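## About Punell Robotics Club

Hello! I'm Iida Harju, and I run the club with Martti Suominen, who teaches physics in the room next door and lends us most of his screwdrivers. We've got 26 members this year, from complete beginners up to sixth formers who correct my code (politely, most of the time).

We meet after lessons at half past three and stay until the building gets locked. Our big project is Tostetti, an arm we're teaching to handle household cloths. Soft things are so much harder than blocks! A block keeps its shape and a cloth never does, so we do an awful lot of tries. Vasanthi Dewan keeps the log, and she's up to 482 entries. 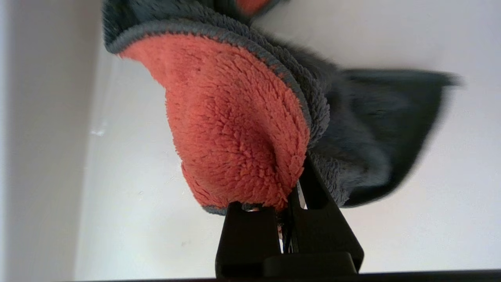 Lenni Salminen looks after the software side and Madalena Caldeira does anything with bolts in it, but you don't have to pick a job when you join. Most people swap about for the first term and see what they like.

In December we take Tostetti to the Prunar schools' meet, where each team gets 2 runs. We'd love more hands before then – come along and try a go at the controls. Trainers or flat shoes, please, and tie long hair back.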